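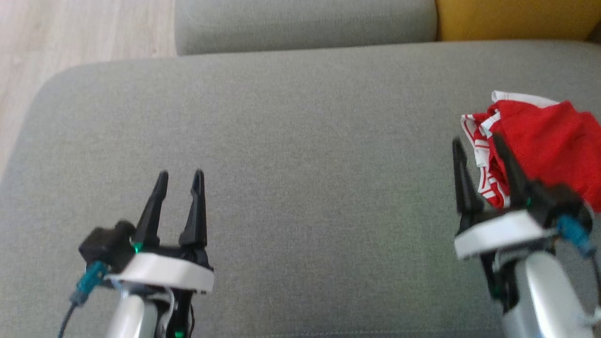

I've had the Femley sofa from Rutel since October, so I've sat, napped and spilt toast crumbs on it enough to have opinions. I went for light grey seats with mustard yellow, which my sister thought was mad, but I love it! It also ended up as my laundry-folding table. The seat is so wide that something red with white trim looks lost on it, and I can get through a whole wash without going near the bed.

The woven fabric is the best bit. It has enough grip that folded piles stay put, even the slippery stuff, and crumbs brush off with your hand. I'm less keen on the gap at the back of the seat, which eats socks (I fished out 9 last Monday).

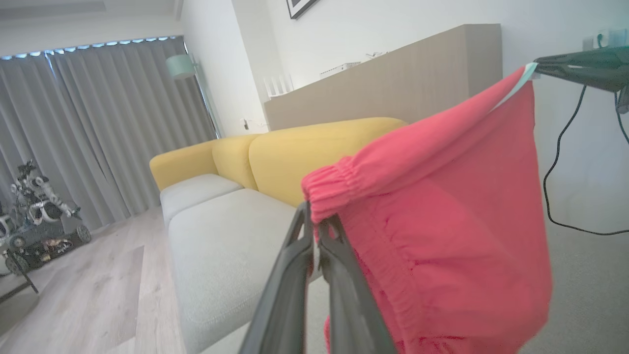 Is it comfy enough for a whole film? The seat is firmer than you'd guess, so give it a few weeks – mine softened nicely and I can manage two films now.

Delivery cost me 85 pounds, which stung a bit, and the legs took 30 minutes to screw on with the silly little key they give you.

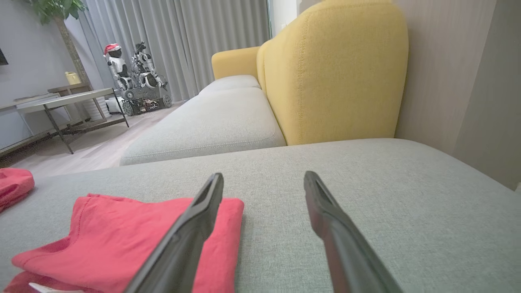

Ngan-ling Wan wrote to me that hers has gone a bit bobbly on the grey where the dog sleeps, and that a cheap fabric shaver sorted it in one go. I've ordered one just in case.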